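Household robots: your questions, our answers

Last updated 9 May 2018

We run the Musia pages for anyone who wonders when a machine will finally take over the dishes. The mail keeps coming, and we love it! Below are the questions we get most. Cups, bowls and other kitchen things come up in nearly all of them, so let's start at the table. 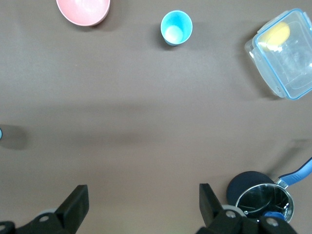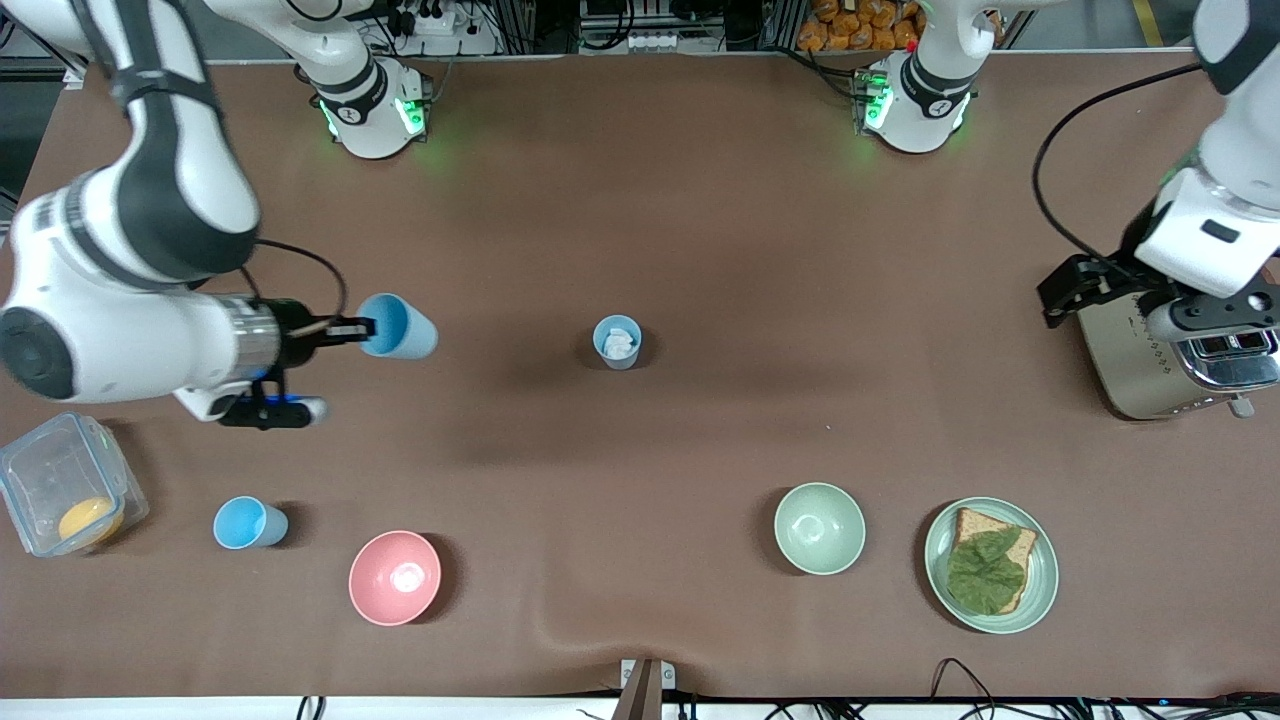

Kitchen things on a tabletop, with robot grippers at work.

Can a robot clear my table yet?
In a lab, on a good day, parts of it. Picking up a cup is well within reach now. Clearing a whole table after dinner, with forks under napkins and a half-full glass by the edge, is a much bigger job, and we haven't seen a machine we'd leave alone with it.

Why is a cup so hard? My toddler can do it.
Your toddler is amazing! A cup can stand up, lie on its side or sit inside another cup, and each one calls for a different grip. Clear plastic is tougher still - many depth cameras look straight through it - and shiny pans throw reflections that confuse things further.

Are two arms better than one?
For kitchen work, we think so. Try taking the lid off a food container with one hand and you'll see why. The catch is that the 2 arms have to stay out of each other's way, and that planning is half the fun of the field.

How do they learn?
Often a person guides the arms through a chore again and again, and software learns from the recordings. The Cirnach group told us in January that they had passed 1000 runs of a single table-setting task, and they were still finding new ways to drop a bowl.

What about the shop floor?
Much further along. At Papadakis, the packing line has 5 arms that do one thing each, all shift long. Same box, same spot, same light. Homes are messier, bless them.

Can I buy one?
A vacuum, sure. A pair of arms for the kitchen, no. The Cunitik kit is great for tinkering, but please don't hand it your good plates.

Can I send in a question?
Please do! Use the form at the foot of the page. We read everything and add new answers when we have them.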